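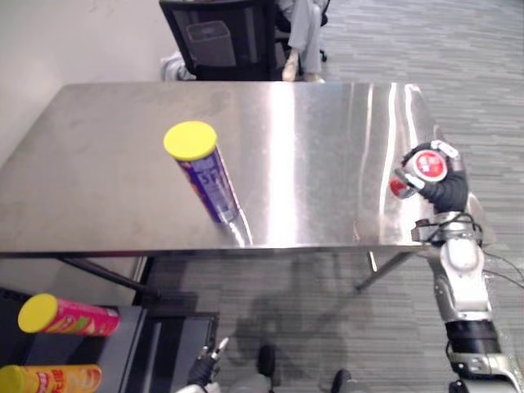
Samah Younis, 9:40
I am at the open day of Curnus this morning. They have a robot with two arms which puts snack cans in their place. I will write some short posts during the visit, please be patient with my English.

Samah Younis, 9:52
The task of today has the name Hulareo. The cans go between a steel table and a dark cart. A shiny table is difficult for the cameras, says Renata Riquelme, who is our guide. The light makes long stripes on the metal and the software can take a stripe for an edge.

Samah Younis, 10:05
I asked why they use snack cans. She told me they are light, everybody knows them, and when one falls there is nothing to clean. Also the yellow lids are easy to find in the camera view.

Samah Younis, 10:11
The hand looks like a black glove. I was expecting two simple fingers. It can hold small round things too, there is a little red one with a white rim.

Samah Younis, 10:30
Some numbers from the talk, for the people who asked me. They recorded 429 trials in April. One trial has a limit of 90 seconds, and after this it counts as failed, even if the hand is already touching the can.

Samah Younis, 10:34
Of these 429, they finished 212. I like that they told us this number without being asked. At the last demonstration I visited, we saw only a video.

Samah Younis, 10:58
@rivelik_notes No, I did not see a price anywhere. I asked, and Renata said they do not sell it yet.

Samah Younis, 11:15
We could stand quite near, on the carpet. The motors are more quiet than my refrigerator. A boy beside me wanted to shake the hand of the robot and he had to wait until the power was off.

Samah Younis, 11:40
The second visit starts at 3 in the afternoon and you must write your name at the entrance. If you come by bus from Cáceres, get off one stop before the last one. I went too far and walked back.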